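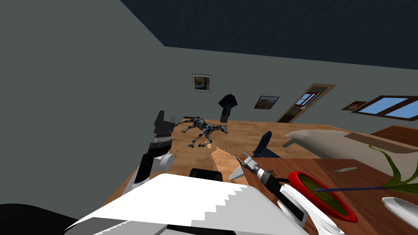 Home | Talks | Notes | About | Search

Speaker notes – two hands, two grippers

Right, hello everyone. I'm Kelly, I look after arm testing at Pestbridge, and I've got far too many slides, so shout if I'm dragging.

Start with the question Wagner asked me in December, when I was begging for simulator time: why would you put a different gripper on each arm? Fair enough. My answer was that we kept arguing over which one to buy, and running them on the same body, in the same room, seemed the quickest way to stop the arguing. (It didn't stop the arguing.)

So, two contenders. The black one with the angular fingers we call the Bada. The silver one with the slender fingers is the Akpalu. All of this is simulated, done in our made-up bedroom – bed, dresser, desk, a plant in a pot with a red rim. The plant is my favourite bit and Neusa's least favourite, as she had to do the leaves.

NEXT SLIDE – the numbers

We ran 3,000 grasps with the Bada and 4,000 with the Akpalu. Yes, I know, uneven, Welington's batch job kept going over a lunch break and I wasn't going to throw good runs away. Bada held on in 83 per cent of them. Akpalu did better on anything thin or flat and noticeably worse on anything chunky. Pause here, let people read the chart.

Say the bit about reach! The longer fingers get you in between leaves without shoving the whole pot, but they also clip things you'd forgotten were there. Chair backs, mainly.

NEXT SLIDE – controllers

Same controller for both to begin with, then the Sorwood one, which is gentler on closing. It took 14 tries to get the gains right and I'd quite happily never see that settings page again. The Bada hardly cared which controller it had. The Akpalu cared a lot – with the old one it snapped shut far too early.

Mention camera height if there's time. If there isn't, skip to Adalberto's slide on wrist angle, people always ask about wrist angle.

Last slide – we haven't tried any of this on real arms yet, so please don't go and order a box of Akpalus on my say-so. Neusa has the run logs if anyone wants them. Questions, then tea.

Contact Kelly Damasceno | © Pestbridge | Back to top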